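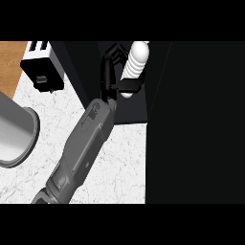

Our second day in Rindura started with rain, so we stayed long at breakfast and ate rice porridge with ginger. At noon the sky opened and we took the small ferry to Jolau, a ride of 36 minutes. The guesthouse there has only six rooms, and ours looked to the harbor. Diệp Kim, the owner, cooked fish for all guests in the evening — I asked for a second plate. Tomorrow we go by bus to Bae, where we will stay until the end of the week. Please write to us!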